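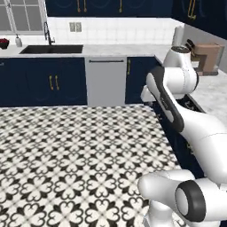

How the Flundcombe Robot Club Taught an Arm to Clean a Kitchen That Doesn't Exist

Imagine you have been told to put away the paper towels. You walk over, you grab them, you put them away. Or you say "in a minute" and go back to what you were doing. Either way, your brain has done a huge amount of work, and you didn't feel any of it.

A robot arm feels all of it. Well, it doesn't feel anything. But somebody has to work out every bit of that job for it, and at Flundcombe Middle School that somebody is the robot club, which meets in the library after the last bell and is not allowed to eat near the computers.

This year the club entered the Brornier Challenge. Teams have to program a robot arm to do chores in a kitchen. The arm is white with dark gray parts, the kitchen has navy blue cabinets and a black faucet, and the whole thing lives inside a computer. You couldn't make a sandwich in it if you tried.

What is a simulation?

A simulation is a pretend version of something that follows rules. A racing game is a bit like one. If you drive into a wall, the game works out what should happen to your car, and then you get to see it, usually upside down.

A robot simulation does the same job, but it is fussier. It has to know how heavy things are, how slippery they are, and what happens when one thing bumps into another. The program the club uses is called Flelleo. Flelleo knows that a knife block is solid. It knows that a countertop is solid too. The robot arm knows neither of these things until you tell it.

Why not use a real arm?

Money, mostly. A real robot arm costs a lot more than a library club can raise by selling cookies. (The cookies were sold in the hallway. See the rule about the computers.)

Safety is the other reason. A real arm is strong and doesn't know you are there unless it has been given a way to find out. A simulated arm can swing straight into the backsplash at full speed and the only thing hurt is the feelings of whoever wrote the program.

The third reason is time. When a simulated run goes wrong, you press reset, and everything hops back to where it started. A real kitchen has no reset button, and if it did, your parents would have worn it out by now.

How does an arm move?

Hold your own arm out. You can bend it at the shoulder, at the elbow, and at the wrist. Those are joints. The long parts between them are bones, but on a robot they are called links. Inside each joint of a robot arm is a motor, and the motor turns the next link.

Now touch the tip of your nose. Easy. Now do it again, but this time write down the exact angle of your shoulder, your elbow, and your wrist at every moment on the way there. That's less easy, and it is what the arm needs.

Working out which angles will put the hand in the right spot is called inverse kinematics. You may say this at dinner if you want people to look at you. "Inverse" means backward. You start with where you want to end up, and you work backward to find out how each joint should bend.

There is often more than one answer. Try touching your nose with your elbow down low, and then with your elbow way up high like a chicken. Both work. The first time the club's arm tried to reach the paper towel roll, it picked the chicken answer. Its elbow went through the place where what looks like a coffee maker would like to be left alone, and Flelleo stopped the run and put up the word COLLISION in large red letters.

The club saw that word a lot in February.

The trouble with the island

There is a big island in the middle of the kitchen, with a black-and-white patterned top. The pattern is made of petals and curls and little diamonds, and it is very pretty. It is also a pain.

The club's plan was to have the arm find objects on the island using a pretend camera. A program would look at the camera's picture and pick out anything that didn't belong to the countertop. On a plain white counter this works nicely. A red apple on white is a big red blob, and computers are good at blobs.

On the island, the program decided that the pattern was the objects. In one run it reported 75 separate things to tidy up. All of them were tile. The arm would have spent the rest of the year trying to pick up the decoration.

Karla Trujillo, who runs the club and also teaches seventh-grade math, suggested that they show the program lots of pictures of the island with nothing on it, so it could learn what "just the counter" looks like. They made 1,401 of these. The computer did the boring part, changing the light a little and moving the camera a little each time. Learning from lots of pictures like this is called training, and the pictures together are called a data set.

After training, the program reported three things to tidy up. There was one apple. This was felt to be progress.

So they made more pictures, this time with objects put in, until the data set had grown to 2,617. Then it found the apple and only the apple, and there was cheering, and the librarian came over.

What does a run look like?

A run in the Brornier Challenge goes like this. The arm starts in its resting position. The program looks for the object and plans a path to it that doesn't hit anything. The arm follows the path, grabs the object, plans another path, and puts the object where it's supposed to go. You lose points for bumps, and you lose a lot of points for dropping things in the sink — unless the chore was to put something in the sink, in which case well done.

The club's best run moved the apple from the island to the back counter in 17 seconds. You could do it faster. You have also had a lot more practice, and you probably dropped quite a few things at the beginning, mainly from a high chair.

Their arm has a name now. It's called Ochoa, after an argument that took up a whole meeting and that nobody in the club will explain to sixth graders.

Try it yourself (no robot needed)

You need a friend, a table, a plastic cup, and a scarf.

Tie the scarf over your friend's eyes. Your friend is the robot. Put the cup on the table, somewhere within reach.

Now give instructions to get the robot's hand to the cup. You may only talk about joints. "Bend your elbow a little" is allowed. "Reach for the cup" is not, and neither is "left a bit," because a motor doesn't know what left is.

Once your robot can get the cup, add a cushion in the way and start again. If the robot touches the cushion, shout COLLISION and swap places.

Words to know

Joint: the part of a robot arm that bends or turns.

Link: the stiff part between two joints.

Collision: when the robot hits something it shouldn't. Also what the club now says when somebody walks into a chair.

Data set: a big collection of examples that a program learns from.

Reset: putting everything back the way it was. Works in simulations. Does not work on report cards.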